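Home > Garden and Outdoors > Compost and Soil

Worm farm has turned into a fly farm. Start again or persevere?

Posted by Dougal Gillies, 3 May 2026

I was given a three-tray worm farm for my birthday, which tells you how my family sees me. It went well for 6 weeks. Now when I lift the lid I get a faceful of tiny flies, and the smell is somewhere between wet dog and old beer. The worms have all gone up to the lid and are hanging there like commuters.

I feed it what we don't eat: mostly fruit, coffee grounds, half a pumpkin last weekend, the end of a lasagne. It lives on the back verandah in Plellow and gets the afternoon sun. My neighbour says to tip the lot on the roses and buy a bin with a lid that fits. I'd like to prove him wrong, but not at any cost.

3 replies

Agnes Strand

Lasagne.

Take it out. All of it, and the pumpkin, wearing gloves you don't love. Then tear up a couple of newspapers, dampen them like a wrung-out sponge and mix them through the top tray. Put a thick dry layer over that. Don't feed them again until what's in there has gone, and I mean gone, even if you have to eat the banana skins yourself.

Move it out of the sun as well. Worms on the lid are trying to leave home. The flies will be vinegar flies, harmless, and they thin out once there's no exposed fruit. Check the tap too. Mine blocked for most of a winter and I had a worm farm upstairs and a pond downstairs.

Sølve Öberg

just get chooks

Mieke Mertens

Agnes has it right, though I'd add a handful of garden lime if it still smells sour after a week. A handful - I once used a cupful and the worms have never forgiven me. Freezing your scraps first helps with the flies, as the eggs come in on the fruit skins. Label the container. My husband made a smoothie.

Citrus and onion go elsewhere. So does anything with cheese on it, Dougal.

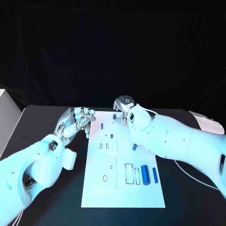
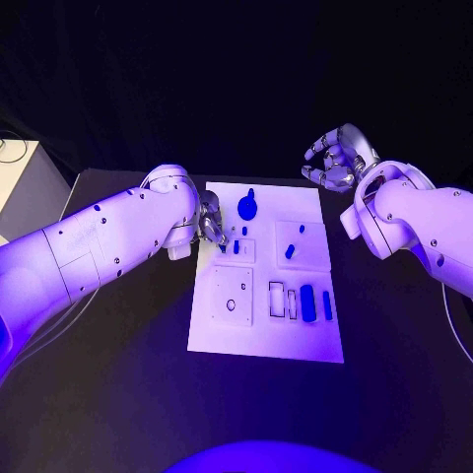 As for the neighbour, the roses would probably like it, but half-rotted lasagne brings rats and then you'll be back here under a different heading. Give it until the end of May. If the worms have come down off the lid by then, you can start feeding again, small amounts, one corner at a time. If they haven't, I can spare you a tub of mine from Hovland, provided you bring your own tub.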